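Week 6: Pilgrims and the road to Prevomholm

OK, so last time I left the monks of Grerwood half starved and arguing about candle wax. By 1071 they've got a saint's finger bone, and everything changes.

Why walk for 12 days to see a bone? Try not to smirk (I did, in grad school!). For these people the saint was present in the shrine and could hear you. You asked for a cure, or you paid off a vow, or your priest had sent you as a penance – often a mix of all of them.

Then look at the money. The shrine list has 33 gifts in its first year, mostly wax and cloth, plus one very nice cow.

For next class, read the Fang handout on relic theft and skim the Jerkel chapter. Bring one question on who got to stand closest to the altar, and who had to stay out on the porch. 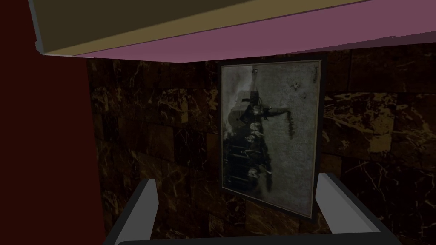 Computer rendering: overhanging slab seen from below, dark red wall at left.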